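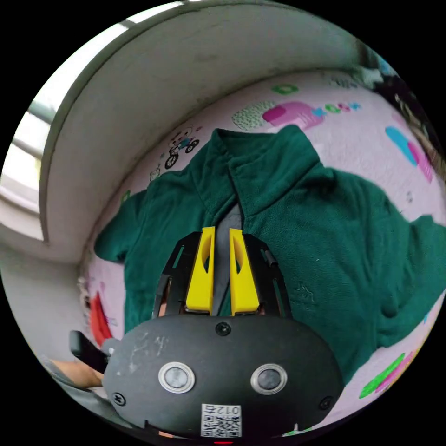 Objet : Re: [liste-entraide] tri des polaires — dernier rappel
Mercredi 16 septembre 2026

Bonjour à toutes et à tous,

Vite fait entre deux cartons. Pour la question des vestes, réponse sous le message cité.

> Bonjour, pour la collecte Figueroa, on plie les polaires comment ? En trois, ou roulées ? Et on laisse la fermeture ouverte ? Chez moi ça fait des paquets énormes, le carton ferme pas.

Ni l'un ni l'autre. À plat sur un lit, manches rabattues dans le dos, puis en deux dans la hauteur, et encore en deux. Fermeture remontée jusqu'au col. Rouler, non — ça se défait dans le carton et il faut tout reprendre a Clilton.
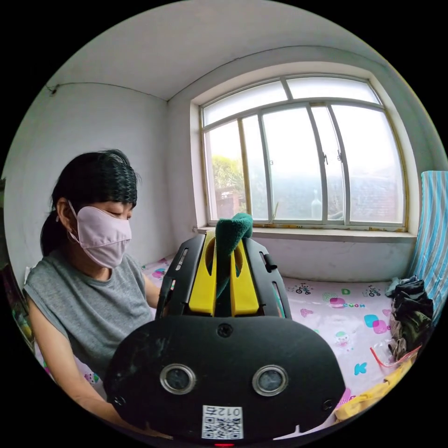 Les petites pièces vertes, foncées ou pas, vont avec les polaires, pas avec le linge de maison. Draps à part, merci, sac séparé.

Cartons Gridberg : 2 par foyer maxi. Il en reste à peu près 127 au local Dendimex, passez en prendre avant samedi. Étiquettes à coller sur le petit coté, pas dessus.

Les manteaux d'hiver, on verra en décembre.

Je file,
la coordination du tri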